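Preleo cell, notebook, December

Wrote out the rules for the bottle-to-tray task with Gyula this morning. Up to now everyone has run it a little differently, and Máté can't compare his episodes with mine. These hold until someone writes a better version here.

Before starting: e-stop tested by pressing it, not by looking at it. Speed limit set in the controller and read back out loud to the second person. 2 people in the room for any run with new code, one of them with a hand free. Folder name goes in before the first episode.

Table: tray on the left, bottle on its side, a clear gap between them. Nothing else loose on the flat part of the cloth. Change the bottle's angle between episodes but keep it within reach without the elbow going over the tray.

Grasp: around the middle of the bottle. No grasps on the cap or neck. If the fingers touch the cloth, stop and log it as a contact, even if the pick would have gone through. Attila thinks this is too strict. I'd like to keep it until we've been through the force logs.

Failed episodes are kept and marked F. Dwynwen found 17 missing from the last Mikia batch, deleted by hand, and that makes the success rate useless. The target is still 2,000 episodes, failures included.
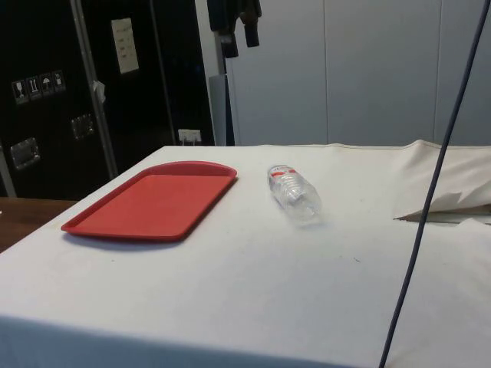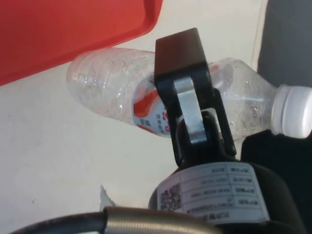 Cable check is the part I'm least happy with. The old sheet says "inspect cables" and leaves it there. Proposed wording: move the arm slowly by hand to both ends of its range and watch the cable at the wrist the whole way — if it pulls tight anywhere, no run. Ottó wants that once per shift. I'd do it after every gripper change as well.

Still open: who signs the sheet when Máté is over at Takács. Ask Gyula.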